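Callside Tabletop Sorting Service: Frequently Asked Questions

What does the service include?
Callside supplies a two-finger gripper, a wrist camera and the Rasaten control software on a monthly plan. Kavus carries out installation and staff training at the customer's site.

Which items can the system handle?
The standard plan covers lightweight plastic tableware, including cups and shallow bowls. Items may weigh up to 400 grams. Glassware and cutlery require the Ccori add-on, which is quoted separately.

Do items have to be lined up before a run begins?
No. Cups and bowls may stand apart or partly overlap from the camera's point of view. Stacked items should be separated by hand. A clear plastic storage bin may be used and should be placed within reach of the arm.
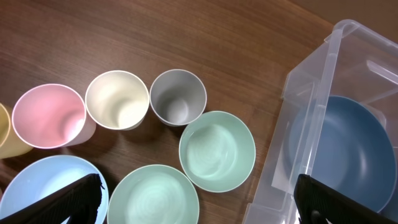 Page last changed: 12 March 2026

Does color affect sorting?
Customers may sort by color, by shape or by both. Pale shades that are close to one another, such as cream and light yellow, should be registered during setup. Strong glare on a polished table can reduce accuracy, and overhead lamps should be adjusted accordingly.

How large may the work surface be?
The arm reaches 550 millimeters from the center of its base. Larger tables can be served by a second unit.

What is the minimum term?
Plans run for 36 months. Customers who wish to cancel early should consult Section 5 of the service agreement.

How is a fault reported?
Please submit Form 541 through the customer portal and include the serial number printed on the base of the unit.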